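I bought the Vavell film scanner for one job: 300 negatives from my 1988 trip along the Turkish coast, which had been curling in a shoebox ever since.

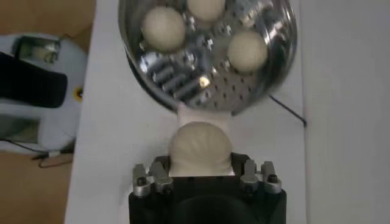 *Dough in the steamer basket.*

Setup took me 12 minutes, mostly hunting for a cable! The scans are sharp, and I could finally read the ferry names in the harbor shots. Reds come out a bit orange, so I fixed those in Isura afterward (it's free, and pretty easy once you find the sliders).

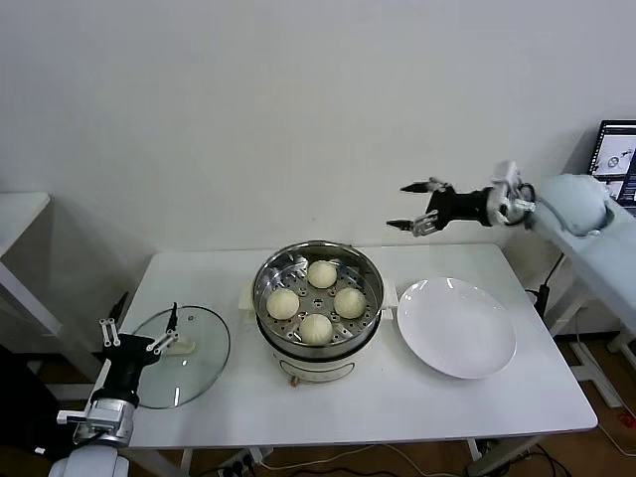
## What bugged me

The film holder is flimsy and grabs at curled strips. My friend Anjana Mollah swears by her old Clemby, and yes, hers feeds more smoothly. Mine jammed 4 times in one evening, argh.

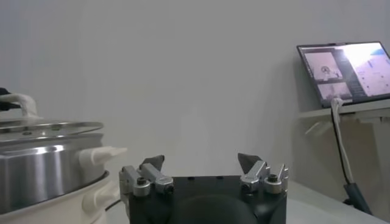

*Cooker on the left, laptop up on the shelf.*

Still, I'd buy it again for travel film. 4 out of 5 from me. Slides are next, probably in March.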